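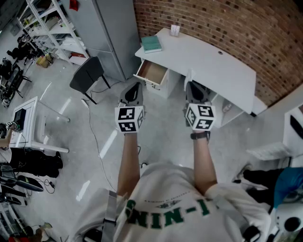
How often should a desk drawer be emptied right out?

Twice a year is plenty for most desks, once in spring and once in October or so, with a quick sort in between if the drawer has stopped closing properly.

4 min read

The Desk by the Brick Wall
A gallery page by Garba Mohammed

I have been keeping these pages going for 13 years now, on and off, and the ones people write to me about are nearly always the ones about desks. Not grand desks, either. People like to see where other people put their pens, and I quite understand it, as I'm just the same whenever I visit anybody's place of work and have to stop myself peering into the trays.

So for the Wistwood pages this autumn I wanted a desk that was doing an ordinary job in an ordinary working room, with shelves and cupboards close by, and this white one has been a favourite of mine from the start. It has a curved front edge, and I do love a curve on a desk – you can pull a chair up to it without a corner jabbing you in the ribs, and it softens a room that would otherwise be all straight lines and metal.

The desk and its drawer
White desk against red brick, with the drawer of the left pedestal pulled open. The inside of the drawer is a light wood, a nice warm surprise after all that white.

The desktop
A teal-green book towards the left end and a small white box near the back. I'm very fond of that green next to the brick, and if I were choosing a notebook for a white desk I would go for something just like it.

The round hole on the right
A grommet hole, to give it the proper name. Feed your cables down through one of these and you can wipe the whole top in one go, which I promise makes you far more likely to do it.

Under the right end
A white open cabinet with shelves. Open shelves under a desk divide my readers terribly. I am for them, so long as you can reach the back without getting down on your hands and knees.

Over to the left
A tall light grey metal cabinet with a dark grey chair in front of it, and farther back a white metal shelving unit with all sorts on it, something red right at the top and a yellow box down on the floor beside it.

A few of you have asked how I go about sorting a desk like this, so I'll put it down while I remember. I begin with one drawer and a clear patch of desktop, and I take every last thing out, even the things I know perfectly well are going straight back in. The drawer gets a wipe with a cloth that is barely damp (wood inside a drawer doesn't care for a soaking) and is left open while I make the tea. Then the things I use every day go to the front, the things I use now and again go behind, and the rest goes in a box with the month written on the lid. My own box last October had most of a packet of 1,000 labels in it, bought for a job that needed 24.

I use two shallow Stirnano trays in my own drawer at home, a long one for pens and a square one for clips and bits of string. You could do just as well with the lids of old tins, and for years I did. The trays slide about less, I'll say that for them, and they don't rattle when you shut the drawer in a hurry.

As for the desktop, I try to leave it at night with one book and one box on it at the very most. I don't always manage it. Monday is usually the best evening of the week for that, and by Friday there's a heap by the lamp again and I am hunting for my glasses underneath it.

If you have a desk you are fond of, do write and tell me about it, and tell me what lives in the top drawer, too. I read everything that comes in, though I'm slow to answer while the garden still wants doing.

More from the Wistwood pages
Shelves you can reach from a chair
The Weven sewing room, before the new cupboards
Brick walls and what to stand against them
Were Lane: a hallway with too many coats
Cables, clips and a tidy desktop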